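I started this project because I couldn't hear my own sister across a table. We'd gone to Nirine, the café on Teltlow Street, and after a while we gave up and texted each other from either side of two flat whites. So when our design unit asked us to pick a place we already use and find out why it does or doesn't work, I had mine before the end of the tute.

# Why is it so loud in here? Noise and comfort in two Teltlow Street cafés

## What I wanted to find out

My question was pretty simple. Nirine and Vincze are both on the same street, they're a similar size and they both get busy at lunch. Nirine feels loud even when it's half full and Vincze doesn't. I wanted to know if that was real or just me being grumpy, and if it was real, what in the room was doing it.

My guess going in was the coffee machine. Nirine's sits right in the middle of the room and you can hear the grinder from the footpath.

## How I did it

I used a sound meter app called Dronon on my phone. It's free, it saves your readings in a list, and it's easy to bump the screen and wipe the lot (ask me how I know). I visited each café three times: once mid-morning, once in the lunch rush and once in the dead bit of the afternoon. Each time I put the phone face up on a folded napkin, as close to the centre of the room as I could get a seat, and let it run while I drank something.

I also kept a diary of what was going on – milk steaming, a chair scraping, a toddler, a big group arriving – so I could match the noisy bits to a cause later. This was the most useful thing I did and I nearly didn't bother.

Staff at both places said yes when I asked. Nobody's conversation was recorded, because the app only keeps the level and not the sound.

## What I found

It wasn't just me! Vincze averaged 63 decibels at lunch and Nirine was higher every single time I visited, even in the quiet afternoon slot. I lost one of the Nirine lunch readings to the screen problem and had to go back, so please take that one with a bit of salt. It was also raining on the repeat visit and everyone was crammed inside instead of out on the footpath.

The coffee machine turned out to be a smaller part of it than I thought. It makes a sharp peak and then it's over. What pushed the average up was people talking, and then people talking louder to get over the other people. I found out in my reading that this has a name, the Lombard effect, and once you've heard of it you notice it everywhere.

The other big one in my diary was chairs. Nirine has metal stools on a tiled floor and every time somebody gets up it sounds like a tram braking. At Vincze the scraping hardly showed up in my notes.

## Looking at the rooms

I went back through my notes and made a list of the surfaces in each place. Nirine is all hard stuff: tile, a bare brick wall, big front windows, a high ceiling with nothing on it. It looks lovely and I can see why people take photos there. Vincze has curtains, a long padded bench down one side and a lower ceiling.

That got me thinking about seating in particular, as it's the one thing an owner can swap without calling a builder. A padded seat and a thick woven back give the sound something softer to land on, though the table top and the floor are still hard. I'd put something like this in the front half of Nirine.

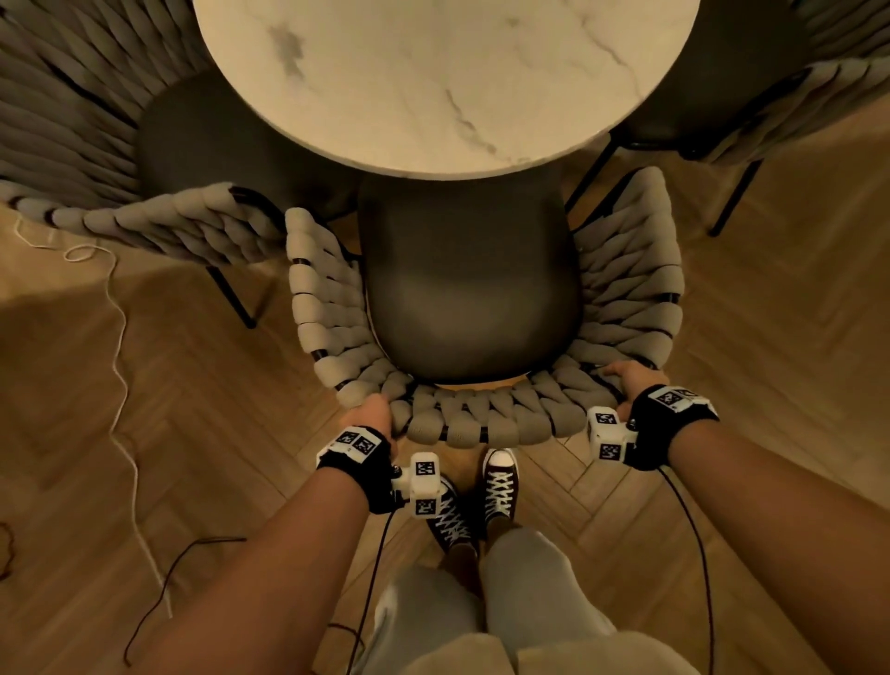
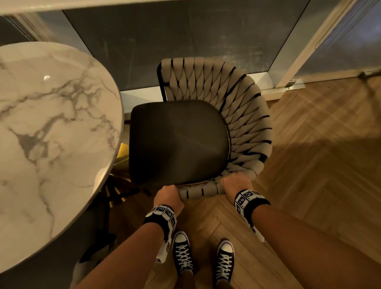
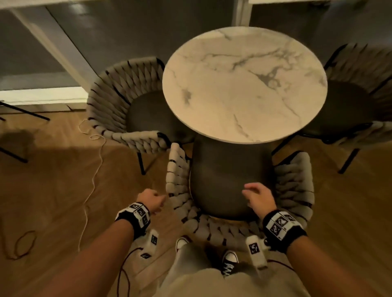
## What I'd suggest to Nirine

Felt pads on the stool legs, first of all. They cost next to nothing and they'd deal with the worst of the scraping by the next morning. After that I'd hang some kind of fabric or acoustic panel on the brick wall, up high where it doesn't spoil the look, and turn the music down a notch at lunch so people aren't competing with it. Softer chairs would be the expensive bit and could wait.

Moving the coffee machine was in my first draft, and I've taken it out. It would cost a fortune and my own readings don't back it up.

## What I'd do differently

My biggest problem is that a phone isn't a proper meter. I compared mine with a friend's in the same seat and the two were around 2 decibels apart, so my numbers are fine for comparing the cafés with each other but I wouldn't quote them as exact.

I'd also ask customers what they think. I only have my own ears in this report, and my sister's, and she doesn't count as a sample. A short survey at the till would have been easy, and I ran out of weeks. And I'd write my readings down on paper as I went, next to the diary, in pen.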